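Progress report to the Prantl Fund
Grant line: Home Food Waste and Shared Kitchens
Submitted by the Lalteo Housing Association, 26/12/2024

## Purpose of this report

This report covers the second period of the grant. It sets out what was done under each of the agreed work areas, how the money was spent against plan, and what the Association intends to do before the final report in June. It should be read together with the first report, which described the selection of buildings and the terms on which households joined.

The project supports tenants who wish to throw away less food and to sort what remains. It has three parts: home visits, a weekly collection of food scraps, and a set of short evening classes held in the shared kitchens. The Fund asked in its last letter for more detail on participation and on the quality of the collected material, and both subjects are treated at greater length than before.

## Participation

At the close of the period, 758 households were registered, against a target of 900. Registration was strongest in the two older blocks, where tenants had already been saving vegetable peelings for the garden plots. It was weakest in the newer building on the north side of the estate, where most tenants moved in after the project had been announced and did not receive the first mailing. A second mailing has been sent to that building in four languages, and the building managers now include a registration card in the welcome folder.

Households are free to leave the project at any time. Most of those who left did so on moving out of the estate. A smaller group gave smell or lack of space as the reason, and the home visit team has used their comments to revise the advice given at the first appointment. Visitors now discuss where the scrap pail will stand before handing it over, and tenants with very little floor space may choose the smaller model.

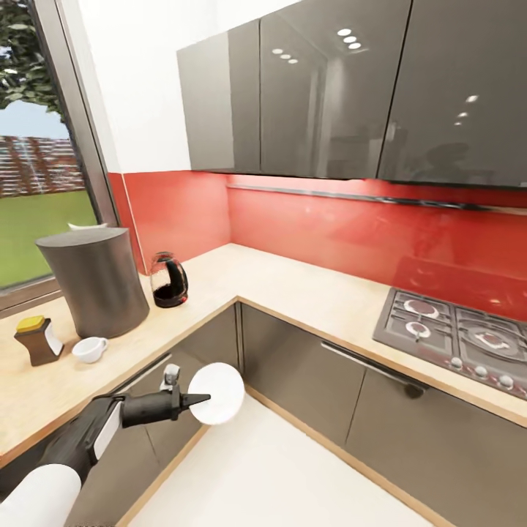 **Can a household take part if its kitchen has no room for a second bin?**

Households in that position receive a small lidded pail that can be kept on a shelf or a balcony, and they may empty it at the collection point on any day of the week.

The same answer has been added to the printed guide, where the earlier wording had led some tenants to believe that a full-size bin was required.

## Home visits

The visit team completed the schedule agreed for the period, with the exception of one stairwell that was closed for pipe repairs. Those visits have been moved to the next period at no added cost. Each visit lasts less than an hour and follows the same outline: what the household usually buys, what is most often thrown away, and how food is stored between purchase and use.

Bread and cooked rice remain the items that tenants most often report throwing away. Salad greens come next. The advice sheet on bread has been rewritten to deal with freezing sliced loaves, and a sheet on rice is in preparation. Tenants asked several times for guidance on date labels, in particular the difference between "use by" and "best before," and this subject will be moved from the third class to the first.

Inna Koval, who leads the visit team, has recommended that follow-up visits be offered by telephone where the tenant prefers it. The Association agrees with this recommendation and asks the Fund to note the change. It does not affect the budget.

## Collection

Collection is carried out by Mamico under the contract approved in the first period. Service was regular, apart from a short break when the contractor's vehicle was off the road. Tenants were told of the break by notice in the stairwells. Mamico did not charge for the missed rounds.

The quality of the material has improved. In the first period, several loads were refused at the composting site because they contained plastic bags. During this period, 98 percent of loads were accepted. The Association attributes the change mainly to the paper liners supplied by Prikik, which replaced the thin film liners used at the start – tenants had understandably taken these for ordinary shopping bags. The paper liners cost more per household, and the difference has been met from the reserve, as the Fund permitted in its letter.

Two matters remain open under this heading:

- The lids on the outdoor containers do not close fully in freezing weather. The supplier has been asked to replace the hinges.
- The collection point behind the laundry building is poorly lit. A quotation for one additional lamp is being sought.

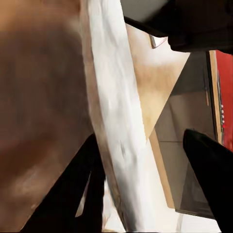

*Report section on classes and finance prepared by Edeltraud Ammann, Program Office*

## Evening classes

The Association held 18 classes in the period, as planned. Attendance was uneven. Classes on soups and on using leftovers filled quickly and had a waiting list, while those on pickling and preserving drew few people outside the garden group. In the coming period the preserving classes will be combined into a single longer session, and the places released will go to the leftovers class.

Several parents said that they could not attend in the evening. A late morning class was tried once, in the east kitchen, and was well received. The Association would like to offer this time on a regular basis and is in discussion with the tenants' council over use of the room, which is already promised to a language group on some mornings.

Teaching materials have been kept simple. Each person leaves with two printed recipes and a storage chart. The chart was revised after the first classes to use larger type, and the section on fish was corrected.

## Finance

Spending was slightly below plan. The underspend comes from the visits that were postponed and from printing, where a lower price was obtained for the second mailing. The cost of liners was above plan for the reason given under Collection. No transfer between main budget lines is requested at this stage. Should the lamp be approved by the estate office, the Association proposes to pay for it from the printing line – a written request will be sent separately once the quotation is in hand.

Receipts and the signed statement of accounts are attached as Annex A. The contractor's collection records are attached as Annex B.

## Plans to June

Work in the remaining period will center on registration in the north building, the delayed stairwell visits, and the new class times. The visit team will also repeat the short survey on food thrown away, using the same questions as at the start so that the two sets of answers can be compared. The results will appear in the final report.

The Association asks the Fund to confirm that the change to telephone follow-up is acceptable, and to say whether it wishes to receive the survey forms themselves or only the totals.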